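Furniture Care and Surfaces
Handout 4: Reading a wooden tabletop
Tutor: Bindu Suvarna

Bring this back next session with your notes on it. The Althorpe sheet on stain removal is separate, and I have doubts about most of that too.

1. What people claim

Shop leaflets will tell you that a table "glows" or has "character". Neither word helps you clean it. The Kinnear leaflet says its polish "feeds" the wood. Ask what is being fed. The tree has been felled. A polish leaves something on the surface, and you should want to know what.

Pallau and Premard both sell a cream for pale wood. We tried them side by side in March, on two halves of one old board, and the class could not agree which half was which. Draw your own conclusions before you spend any money.

2. Grain

Look for direction first. Wipe along it. Wavy grain makes this harder than the books suggest, so follow the general run and don't fuss over every bend. Darker swirls are often taken for stains by beginners, who then scrub at them. If the mark belongs to the figure of the wood, scrubbing will only damage whatever is round it.

3. Shine

A bright patch is weak evidence. It may be polish or wear, or it may be the window. Move your head: if the patch moves with you, it is reflected light. Grain also looks fainter under a reflection, and I have seen people call that "bleaching" with great confidence.

The pale top below has fine brownish grain running on the diagonal, darker swirls towards the right, and a whitish sheen across the middle. Decide how much you could safely say about its finish. My own answer is very little.

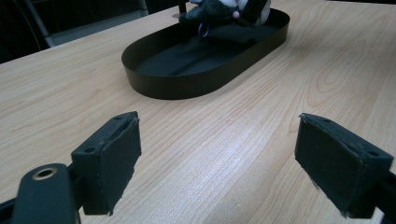 4. For next time

Choose a table at home. Look at it at 2 in the afternoon and again under a lamp. Write down which marks stayed put. Leave the polish in the cupboard until we have talked about it.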